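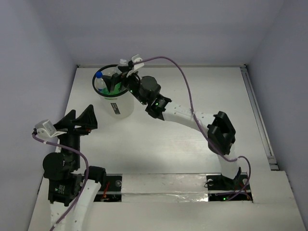
Nelly Cárdenas wrote under my last post that dried beans are fine and all, but had I ever grown a row of my own and cooked them the same fall, and if I hadn't, then I hadn't eaten a bean yet. Well, Nelly, I have now! I took that comment very personally, and this whole post is your fault.

I should say up front that I've been cooking beans from the store for years and I love them. I'm the person who brings a bean salad to a barbecue and stands near it. But I had never thought much about where they came from or how old they were. The bag I'd been working through over the winter had no date on it at all, and it took most of an afternoon to get those beans soft. I figured that was just how beans were.

So I went looking for seed. There's a little place on the way into Norville called Coso, half seed shop and half hardware store, with the seed packets in a wooden rack behind the rakes. They had black beans and pintos and a cranberry type, and then one climbing bean in a plain paper envelope with "Taipe" written on it in pen. Cream colored with a maroon splash around the eye. I asked what it was like to cook and got "good," and I asked how tall it got and got "tall." Sold.

I planted 40 of them. Half went against the back fence, where I strung twine from the top rail down to some bricks, and the other half went up poles in a teepee shape, the way you see in kids' gardening books. If you're going to try this, do the teepee. The fence row looked great until July, when the vines got to the top rail, found nothing else to grab, and started strangling each other in a big green knot. I had to pick those from a stepladder with my arms in up to the shoulder. The teepee ones got just as tangled at the top, but you can walk all the way around a teepee.

The flowers! I wasn't ready for the flowers. They're a pale lilac that goes almost white by the end of the day, and the bumblebees push their way in headfirst until only the back end is sticking out. I spent a silly amount of time out there with my coffee. There was also a hummingbird that I saw once and then talked about for a month.

Then comes the part I found hardest, and that's leaving them alone. With green beans you're out there picking every other day, and if you fall behind they get tough and you feel guilty. With drying beans you do nothing. The pods swell up and look perfect, and you leave them. They go yellow and leathery and look like they're past it, and you still leave them. I cheated and picked a bowl at the swollen stage, and I'm glad I did, because fresh shelled beans are their own wonderful thing. They cook in no time and taste somewhere between a potato and a chestnut. I had them with olive oil and torn basil and ate the whole pot standing at the stove.

By October most of the pods were papery and rattled when I ran my hand down the vine. We had rain coming on a Wednesday, so I went out after work the night before and picked everything that was dry, plus a lot that was nearly dry, and kept going with a flashlight in my teeth when the light went. The nearly dry ones I spread out on window screens in the spare room. It smelled like hay in there for a couple of weeks, which I enjoyed more than my overnight guest did.

Shelling is the best part and I won't hear otherwise. I'd read about putting the pods in a pillowcase and walking on it, and I did try that with the last batch, and sure, it's faster. But popping them open by hand at the kitchen table with the radio on is so much nicer. Every pod is a little different inside. On some of mine the maroon splash ran almost the whole way around, and a few came out solid maroon with a cream dot, and I set those aside to plant next year just to see what they do.

The haul, all in, was 8 pounds. I know the people with real acreage are smiling at that. I don't care, I lined the jars up on the shelf and turned on the light so I could look at them from the couch.

OK, cooking. I did the first pot on a Sunday with nothing fancy in it because I wanted to know what they tasted like. Soaked them overnight in salted water, drained, fresh water to cover by a couple of inches, half an onion, a bay leaf, a good glug of olive oil. Brought it up to a boil for ten minutes and then down as low as my stove goes. I checked on them after 40 minutes expecting little rocks, and they were nearly there already. Creamy all the way through, skins so thin you hardly notice them, and a broth the color of strong tea that I would happily drink from a mug. I did drink it from a mug.

The second pot went to my neighbors' potluck as Mumum, which is what my family calls a bean stew that probably has a proper name somewhere. My grandmother made it and never wrote it down. You cook the beans as above, then fry onion and a lot of garlic with smoked paprika and a spoonful of tomato paste until it goes brick red, stir that in, and mash a ladle or two of the beans against the side of the pot so it thickens up. Greens at the end if you have them. A splash of vinegar right before you serve it, and be braver with the vinegar than you want to be. I've made it with store beans 100 times and it's always been good. With these it was so good that I went quiet, and anyone who knows me will tell you how rare that is.

A few things I'd do differently. Poles for the whole lot next time, no fence. More space between plants, as mine had mildew on the lower leaves by the end of summer. And I'd plant a couple of weeks earlier, so I'm not out there racing the rain with a flashlight.

I've already saved the seed for next year in a jar with a tight lid, and I'm going to have way more than I need. If you're near Norville and want some, leave a comment and I'll put an envelope together for you. Nelly, yours is already on the counter with your name on it - send me an address. And tell me what you plant next to yours, because I'm wondering about squash.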